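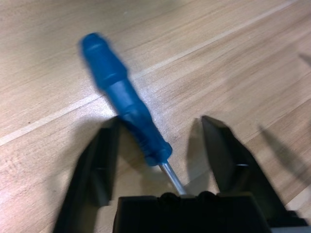
Laurier Fehr replied to my toolbox post last night wanting to know why anyone needs more than one screwdriver when the multi-bit ones exist. Laurier! I have been waiting for this question my whole adult life. Thread.

First, look at that blue. I love a see-through handle so much. There's something about the way light gets into the plastic, so it goes dark underneath and bright along the top. I have owned plain black-handled screwdrivers and I could not tell you where a single one of them is now. The blue one I can spot from the other side of the garage.

Second, it's a stubby little shaft compared to the handle, and I reach for that shape more than any other. Cabinet hinges, drawer pulls, the battery door on every toy my nephew has ever received. You get a big fat handle to hold on to and your hand stays close to the work, so you can feel what the screw is doing.

And the ribs! Down at the bottom of the handle, right before the metal starts. That's where your fingertips go when the screw is nearly out and you're just spinning it. Palm on the rounded end, fingertips on the ribs, done. I do it without thinking now but I remember my aunt showing me when I was small and it felt like a magic trick.

OK so multi-bits. I have one, a Flidar, and it lives in the kitchen drawer and it's perfectly good for the kitchen drawer. But the bit is a little loose in the socket, and the collar is wide, so it won't go down into a recessed hole. I found this out with my whole arm inside the back of a dryer.

Also I lose the bits. I started with 18 and I am down to 4, and three of those are star shapes I've never needed.

This all started because I finally emptied the toolbox on Thursday. Everything out on the table, every last washer. I thought it would take half an hour and I was still at it when it got dark, very happy, with a podcast on and a bowl of pretzels.

Stuff that came out of the bottom tray: a tape measure I had already replaced, a key to a bike lock I don't own anymore, a furniture wrench from the Skellitz shelf (the shelf is two apartments ago), 35 cents, and one very old cough drop.

What I do with handles that have gone grimy: warm water, a drop of dish soap, an old toothbrush for the grooves. Keep the metal out of the water if you can, and dry it right away if you can't. Please don't use acetone on the clear plastic ones. It can cloud them, and then the pretty part is gone for good. Ask me how I know (it was a green one, I still miss it).

If the old handle smells a bit like vinegar or sour cheese, that can be the plastic itself aging. Some of the older clear handles do that. Wash it, leave it out somewhere airy for a few days, and don't shut it back up in a closed box with everything else or the whole box will smell like that.

For the metal I wipe on a tiny bit of light oil with a rag and then wipe it nearly all off again. You want it to feel like nothing's there.

My new system, which I'm extremely pleased with: 5 screwdrivers in the top tray and no more than that. Small flat, big flat, two sizes of Phillips, and one long skinny one for things that are far away. Everything else goes in a coffee can on the shelf. If I haven't gone to the can by March, the can goes to the tool swap.

Speaking of which, if you're anywhere near Lavoie, the swap behind the Rirkitier hardware store is so good. Last time there was a whole tub of old screwdrivers, and I stood there going through it like it was a record bin. Check the tips before you fall in love, though. A flat one with rounded corners will slip out of the slot and chew up your screw, and a worn Phillips is even worse.

You can touch up a flat tip with a file, by the way! Keep it square, go slow, don't make it thinner than it was. I've never had any luck rescuing a Phillips and I've stopped trying.

Laurier has now written back "ok but which one do I buy FIRST." A medium Phillips, number 2, with a handle that feels good in your hand. Go hold a few in the store. Get a color you like, I mean it, you'll put it back where it belongs more often.

Show me your favorite screwdrivers please. Inherited ones especially. I'll be up for a while, I still have the sockets to sort.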